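Support ticket 758
Queue: Demo hall / Robot cells
Subject: Cell 2 arm stops before memory install, open day setup
Opened by: Ksawery Dudek
Priority: High (visitors on site Saturday, December 8, 2018)
Status: Closed, two follow-ups open
Product: Kestamura arm controller, Fevance sequence editor
Site: Løken training center, ground floor hall

Problem as reported

The arm in cell 2 runs the workstation demo. It is supposed to go to the open chassis, stop over the board, come down between the slots, and place a memory module. During rehearsal it stops at the approach point and the controller shows "Path hold, tool clearance." Pressing Resume gives the same hold again. Homing the arm and restarting the sequence gives the same hold again. Cell 1 (cable sorting) is running fine on the same network and the same version.

Doors open at 10:00. First group is at cell 1 for the opening talk and then comes to us. We have 12 people signed up for that group. I need this working or I need to know what to show in its place.

What has been tried before opening the ticket:
Power cycle of the controller. No change.
Reloaded the sequence from the USB stick. No change.
Ran the sequence in the air with the chassis taken off the table. Ran to the end with no hold.
Put the chassis back. Hold came back.

Ksawery

Reply 1, support desk

Thanks for the detail. The run in the air tells us the joints and the gripper are okay. The clearance hold is coming from the obstacle map, so the controller thinks something is inside the tool's path once the chassis is on the table.

Please send:
The last lines of the controller log.
The name of the chassis model file loaded in Fevance.
Whether the chassis has been moved, swapped or turned since the demo was taught.

Please do not raise the clearance limit to get past the hold. We have seen a finger go into a board that way.

Reply 2, Ksawery Dudek

Log:

seq load ok
home ok
tool id ok
map load ok (flarkis_bench_a)
move approach_mem ok
check clearance FAIL
hold

The map file is flarkis_bench_a. The chassis was swapped this week. The one we taught with in March went back to the repair class, and they gave us another one. Same kind of machine as far as I know. It sits against the same two stops on the table.

Limit has not been touched.

Reply 3, support desk

The swap is the likely cause. Flarkis maps store the height of every part over the table, and the bench_a map was built from the March chassis. Even if the outer box is the same size, a crossbar or bracket in a different spot will throw off the live check, and the controller holds when the live reading and the map disagree by more than the limit.

Steps:

1. Home the arm and put the cell in teach mode.
2. In Fevance, open Maps and make a copy of flarkis_bench_a. Do not edit the original.
3. On the copy, choose Rescan. Keep hands and tools out of the cell until the scan finishes.
4. Compare the two maps in the side view. Write down the largest difference.
5. Jog the arm to the approach point by hand at slow speed and stop there. Take a wrist camera still.
6. Send the difference and the still.

If the rescan stops early, check that the side panel and any drive trays are out of the chassis before trying again.

Reply 4, Ksawery Dudek

Rescan finished on the second try. The first one quit early. One of the instructors had left a screwdriver on the edge of the table and it was picked up as part of the chassis.

Largest difference is 20 mm, at the gray crossbar that goes over the rear end. On the old chassis the bar was lower. Rest of the box is close.

New map saved as flarkis_bench_b. I have not run the sequence with it yet. The group is still at cell 1 and they are running long over there, so I have a little time.

One more thing. In the sequence, step 9 is "remove module" and step 10 is "place module." I'm looking at the board and I don't see a module to remove.

Reply 5, support desk

Good. Use bench_b. Hold off on the full run until step 9 is sorted out. If the gripper closes on nothing it will throw "Grip empty" and stop in front of your visitors.

Please add the still to the ticket so we can see what the arm is looking at.

Reply 6, Ksawery Dudek

Still added, arm stopped by hand as you asked. 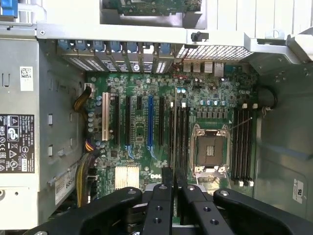
Ticket 758, page 2 of 3

Reply 6, continued

Memory slots are empty on both sides of the socket. The socket is empty too, no heatsink, and there are no cards in the expansion slots. So step 9 has nothing to work on. The jaw plates are down by the Dell logo and the chipset heatsink, pointing up the board. Going from there to the left memory bank looks like a clear move to me, but I'd like you to check the thin rod that crosses from the right bank to the corner of the socket. I would stay out of the right bank altogether today.

Cables are on the left side and along the lower left. There is also a black coiled one by the upper right.

Reply 7, support desk

Agree on the right bank. Use the left bank only. The rod may be thin enough for the scan to miss, so don't count on the map there.

Changes to make in Fevance, in this order:

Load flarkis_bench_b as the active map.
Disable step 9. Do not delete it, or the numbering in the visitor handout will be off.
In step 10, change the target from "right bank" to "left bank."
Add a keep-out box over the socket and the whole right bank.
Add a second keep-out box along the left side for the wiring.
Set speed to slow for the first run.
First run with open jaws and no module. Second run with the module.

Reply 8, Ksawery Dudek

First run, no module: no hold. Stopped over the left bank, came down, went back up, homed.

Second run with module: held at the last 3 mm. "Insertion force high." I backed it off by hand. Module was lined up wrong way around in the feeder tray. Turned it, ran again, module went in. I pulled it out by hand and put it back in the tray.

Group is coming over now. Will update after.

Reply 9, Ksawery Dudek

Update after the first group.

Ran it three times for them. Runs one and two good. On run three the arm paused at the approach point for a few seconds and then went on without anyone pressing anything. No hold message on the screen. I told them it was checking its position. Log for that run has this:

check clearance RETRY
check clearance ok

Questions from the visitors that I couldn't answer and said I'd ask about:

Can the same gripper put in a processor, or does it need another tool?
How does it know the module is all the way in? I said force reading, and someone asked if that was the only check.
Can the cell be run with the guard door open in teach mode? I said slow speed only and that I would get back to them.

Next group is after lunch. Is the retry something to worry about?

Reply 10, support desk

One retry is okay. The live check takes a second reading if the first is close to the limit. Bright light on bare metal can do it. If you see it on every run, rescan.

Answers for your visitors:

Processor: we don't support it with the standard fingers. The load plate and the pins need a different tool and a different sequence.
Module seated: force reading and final height. Both have to be inside the range or the step fails.
Guard door: teach mode with the door open is limited to slow speed and needs the hold-to-run switch pressed the whole time. Please don't demonstrate that with visitors near the cell.

Reply 11, Ksawery Dudek

Afternoon group done. Five runs, no holds, one retry. I closed the blinds on the window side before the last two and didn't see a retry after that. Could be the light, could be luck.

One run was stopped by me because a visitor leaned on the table. The chassis moved off its stop a little. I pushed it back and ran the slow check before starting again. We should clamp it. The stops only hold it from two sides.

The handout still says step 9 removes a module. I crossed it out by hand on the copies we had left.

Okay to close on my side if the follow-ups are written down.

Reply 12, support desk

Closing with the notes below.

Cause: obstacle map built from an earlier chassis. Crossbar height on the replacement did not match.
Fix: rescan to new map, step 9 disabled, step 10 moved to left bank, keep-out boxes added.
Controller log code for this hold: 969. Search on this number if it comes up at another site.

Follow-up 1: clamp for the chassis on cell 2. Owner: Ksawery Dudek. Part to be ordered through Løken stores.
Follow-up 2: ask Flarkis whether the scan can flag thin parts such as rods and wires. Owner: support desk.

Please keep both maps on the controller. If the repair class takes this chassis back as well, run a new scan before the first demo and save it under a new name.

Comment added after closing, Ksawery Dudek

Clamp ordered. Stores say the small size is out, so I asked for the larger one with the rubber pads. Sequence is backed up on the USB stick in the cell 2 drawer, folder name openday_left. The old version is still on there too, so check the folder before loading.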